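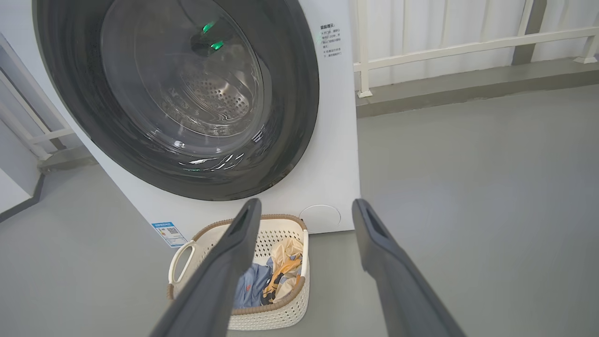
Both fingers open over the basket, washer door shut, the blue garment on the left.

I inherited Dimitriou the way you inherit a cat. Ourania Chrysikopoulos took the job at Denbridge, handed me a hex key and a notebook, and said, "He likes his fingers looked at every 200 picks." Then she was gone, and I had a laundry robot.

The first thing I learned was that the left finger creeps. You zero it in the morning, it behaves beautifully, and by pick 266 it's closing a hair late and dropping socks (always socks!). Ourania's notebook had a page for it. Open wide, park over the basket, loosen the set screw, nudge, tighten, try again. At the bottom she'd written "talk to him" and underlined it.

So I talked. I told him about my landlord while I wiped down the pads with a damp cloth. I told him about January in Orklow, and how the heat in my car only works if you're turning left. The screw took a quarter turn and I ran the test close.

Late.

Another quarter turn, another close. I got right down on the floor next to the basket with my cheek practically on the floor – and that's when I saw a thread, one skinny orange thread, wound around the pivot like it was paying rent.

I pulled it out with tweezers and closed the fingers. They met with a little click.

I called Ourania at Denbridge to tell her.

"Did you talk to him?" she said.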